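Budgie refuses pellets after two weeks, go back to seed?

mwanahawa_r
Hello everyone. My budgie Parri is eating only seed since I got him, and the vet advised to change slowly to pellets. I mix Wumov small pellets in his dish, but he picks out every seed and leaves the rest. He weighs 38 grams and looks lively. Should I stop the seed completely for one day?

catrin_L
Please don't. A budgie that small can get weak very fast if he does not recognize pellets as food. Keep mixing and weigh him every morning.

Plirkach
I disagree a little. I removed the seed from breakfast until noon and gave it back after. Mine tried the pellets on the second morning. Catrin is right about the scale though.

catrin_L
Until noon is too long for a beginner, in my opinion. Two hours, not more.

mwanahawa_r
Thank you both. I will try with two hours. Is it allowed to crush the pellets?

Sioned Bellis
Yes, crush them and sprinkle over damp greens. I also put a few on a flat tray outside the cage - budgies like to forage on a flat surface. 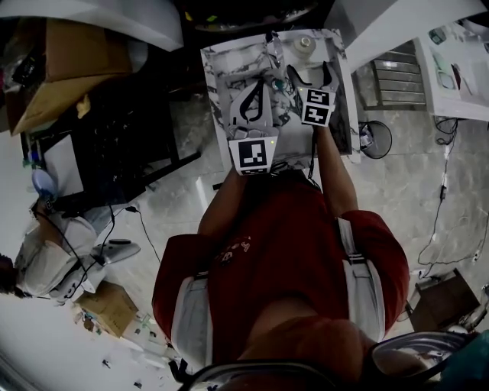
Page 2 of 15

Plirkach
Flat surface worked for mine too. Tap the pellets with your finger as if you are eating them.

mwanahawa_r
Small news: this morning he chewed one crumb and dropped it. Weight is still 38 grams, so I continue.

catrin_L
Chewing is a good sign. Check his droppings also, they should not become fewer.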